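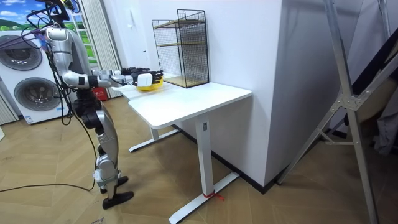 Quick update from the Skundier home lab, where I've spent most of this week with a screwdriver in my hand. Our humanoid (we call it Ona) is back on its feet after 12 days of arm trouble, and I'm so happy about it!

The right elbow had been dropping out mid-reach since late January. I blamed the motor for ages, but Elikem Agyeman from Prilham spent one afternoon with us and found two connectors working loose every time the arm went out over the desk. New connectors, a bit more slack in the cable, and on Friday we got through 249 reaches without a single dropout.

The cables still hang down the outside of the body, and they'll stay there until I trust the new connectors (I like being able to get at them fast). We also redid the zero position on the hand, and the yellow bowl is back as our test object.

Next up is the left wrist, which has been noisy. Ackah is sending the replacement bearing, and I'll post again once it's in.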